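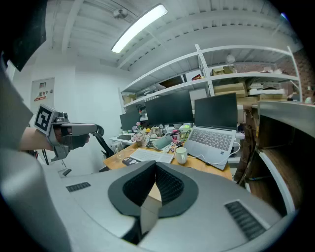 Courses > Language and Public Life > Student Projects > Please Do Not: Notices in Two Buildings

Please Do Not: A Study of Paper Notices in Two College Buildings

Anong Paisan and Savvas Rallis
Submitted 9/5/23
Project adviser: Usa Kamolrat

Background

The project began with a sheet of paper taped to the second-floor kitchen door in the Ritchie Building. It read PLEASE DO NOT REMOVE THIS NOTICE. There was no other notice near it, and as far as we could learn it had been up for almost 18 months. We asked at the front desk what it was protecting and were told that it was best left alone.

Our course asked us to pick a kind of writing that people meet every day and treat it seriously. Other groups picked menus and wedding speeches. We picked notices: the printed or handwritten sheets that people put on doors, walls, fridges and copiers to tell other people how to behave. We left out fire signs, room numbers and anything screwed to the wall by the college, on the grounds that those are at least supposed to be there.

What we wanted to know

Our first question was who writes these things, and to whom. Our second was whether the wording changes as a problem drags on. Savvas had a third question, about whether laminating a notice makes people obey it, but we had no fair way of testing that and he has been asked to let it go.

How we did it

We covered the Ritchie Building and the Disano Annex, which are joined by a covered walkway and share a mail room, a heating system and a long-running disagreement about bicycles. We walked every public hallway, kitchen, stairwell and shared workroom, wrote down the full text of each notice, and noted what it was fixed to and whether it was signed. Locked offices were skipped. So was the basement of the Annex, where the light was out. A notice on the basement door said that the light was out.

In all we logged 533 notices. If the same sheet had been copied and put up in several places, each copy went in the log, since a person walking past has to read each one. We then sorted them by tone: plain, polite, pleading, threatening, and a last pile we called "personal." The sorting was done separately and compared afterward. We disagreed most often about where pleading ends and threatening starts. "I would really hate to have to lock this cupboard" caused an argument that lasted through lunch.

We also interviewed some of the authors, where we could find them. Most notices carry no name, but people in shared buildings know each other's handwriting better than they let on.

What we found

The largest group by far was polite. "Please" was the most common first word in our log, and "thank you" the most common last phrase, often with several exclamation points. We came to see these as a kind of packing material. The more breakable the request, the more of it there was. A notice asking people to close a window said "Please close." A notice asking people to stop eating a certain person's yogurt opened with a greeting, moved on to the weather, and got to the yogurt in its second paragraph.

Threats were rare, and vague when they came. Milk would be "dealt with." Bicycles would be "moved," with no word on where. Only one author named a real penalty, a fine payable to the coffee fund, and she told us that she had made it up and had been startled when people started paying.

Signed notices were shorter than unsigned ones. Pichit Nakpan, who looks after room bookings in Ritchie, signs everything he puts up and rarely goes past a single sentence. He told us, "If my name is on it, they can come and argue with me. So I don't need to argue on the paper." The unsigned ones do a great deal of arguing on the paper. They predict what the reader will say and answer it in brackets.

As for change over time, we were lucky. The copier on the Annex side had never had an old notice taken down, only new ones taped on top, and Chanida Hemmin in the copy room let us peel them back as long as we put them back in order. The bottom sheet said "Paper jams: open side door." The next said the same thing in capitals. After that came a drawing of the side door, then a drawing with an arrow, then a note saying that the arrow was pointing at the wrong door. The top sheet said "Ask Chanida." She did not write it.

Replies

We had not planned to study replies, but they kept turning up. A good share of the personal pile was made up of notices with something added in pen. Some were corrections of spelling. Some were answers. On a fridge in Ritchie a request to label all food had been labeled "food." We noticed that plain notices almost never got a reply, while long ones got them often, and our guess is that a long notice feels more like half of a conversation.

Problems with the project

Two buildings is a small sample, and both belong to the same college, so we can't say whether people in Volville at large write this way. Word of the project also got around. In the last stretch of our survey we found a notice in the walkway reading PLEASE DO NOT STUDY THIS NOTICE. We logged it under polite, after some discussion.

We would also change the way we handled undated sheets. We had been guessing age from how yellow the tape was, until Chanida pointed out that the Annex buys yellow tape.

What next

Usa Kamolrat has suggested that a later group could compare paper notices with the messages people send to building mailing lists, which she believes are worse. Our log is kept in a Tiker binder on the department shelf and can be borrowed. Please return it to the same shelf, spine out. Thank you!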